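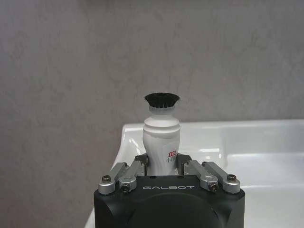 **Washroom care at Brundley House: notes for residents**

The Residents' Office has revised its guidance on the care of the small washrooms on the upper floors. The revised sheet replaces the one issued in March and applies to all rooms managed by Warau Housing. Residents are asked to read it before the July inspections begin.

Basins should be cleaned once a week with a brush and a mild liquid cleaner. Scouring powder must not be used on the white ceramic, as it dulls the glaze and cannot be corrected without replacing the basin. Particular attention should be given to the area behind the faucet and to the edge of the drain, where soap collects. Brushes are to be rinsed and stood upright to dry.

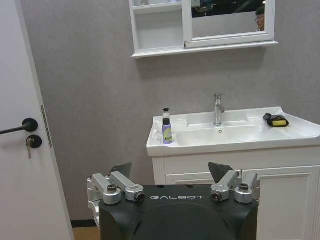 *Washbasin and mirror cabinet, with the washroom key in the door.*

Each washroom door is supplied with 2 keys. One may be left in the lock during the day; the other is held at the front desk. A lost key must be reported to the office promptly, and a replacement fee of $5 applies.

Mirror doors should be wiped with a dry cloth. Spray applied directly to the glass runs down into the frame and causes swelling along the lower edge. Open shelves are intended for light toiletries such as toothpaste and small jars. Glass bottles and electrical items should be kept elsewhere.

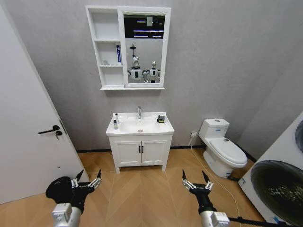

Floors require somewhat more care than the basins. A well-wrung mop is sufficient, and standing water should be dried at once, especially along the baseboards. Bath mats are to be lifted after use and hung to dry. Residents who notice a raised or darkened section of flooring should notify the office in writing so that a repair can be scheduled with Akyol Interiors.

Printed copies of the revised sheet are available at the front desk and in the Plutlow Wing mail room. Requests for a large-print copy may be made at either location.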